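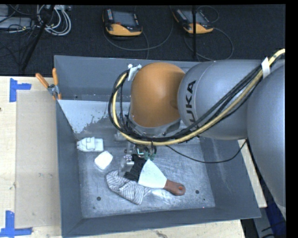

By Rin Minami | Jan 12, 2019 | Reviews

Print this article | E-mail to a friend

I've had the Omum Mota on my back step for most of the month now, and I keep finding excuses to go out and use it. Taking out the recycling counts. Letting the dog out counts. It's a 6-inch tabletop reflector, it costs $340, and I like it more than telescopes I've owned that cost three times as much.

First, what you get. The Mota is a short, fat tube on a round swivel base. There's no tripod and no motor, and no app asking for your password. Two eyepieces come in the box, a 25mm and a 10mm, along with a red dot finder and a printed manual that runs 41 pages (I read it all, and it's good!). The tube weighs 11 pounds, so I can carry it under one arm and hold the door with the other hand. If you've ever left a big scope in the closet for a whole winter because you couldn't face dragging it down the stairs, you know how much that matters.

Setup took me less time than making the cocoa. You screw the base together, drop the tube into the side arm, tighten one knob and line up the finder. Mine arrived with the mirrors a little out of line, and the manual walks you through fixing that with a regular screwdriver. I'd never had the nerve to touch the mirrors on my old scope. Now I check them every couple of weeks and kind of enjoy it.

The views, though! On my first clear night I went straight to the Orion Nebula, like everybody does in January, and the four little stars of the Trapezium were sharp and separate in the 10mm. The gas around them spread out in a soft gray wing. The Pleiades fit nicely in the 25mm with room to spare. Mars is small and far off right now and didn't give me much besides a peachy dot, and that'd be true in nearly any scope this size. The Moon is almost too bright. I spent a whole evening creeping along the shadow line, crater by crater, until I couldn't feel my toes.

I also took it to the club's viewing night out at Pondedton, where the sky is a lot darker than mine. Usha Kurian brought her 10-inch and let me go back and forth between the two on the Double Cluster. Hers showed more stars, of course. But people kept drifting over to the Mota because a kid could look through it standing flat on the ground, and Atif Soomro's daughter found Andromeda on her own after I showed her how the red dot worked.

Now the grumbles. The focuser is plastic and gets stiff once it's really cold. The base has rubber feet that slide on frost, so I put an old bath mat underneath. You also need something solid to stand it on, and a wobbly patio table will drive you nuts at 75x. I use an upturned crate. The dust cap is loose and falls off if you look at it wrong.

The printed star chart lists 741 objects, and a good many of them are going to be beyond a 6-inch from a suburban yard. I'd have liked a shorter list marked by difficulty. Shamim Bukhari lent me a Bandisum 2x Barlow to try, and it worked fine for the Moon and split a few double stars I'd been squinting at, so that's probably my next purchase.

If you've been waiting for a reason, there's a total lunar eclipse coming later this month, and the 25mm shows the whole Moon with dark sky all the way around it. I've already told my neighbors they're welcome to come over. Bring a hat and your own chair.

Print this article | E-mail to a friend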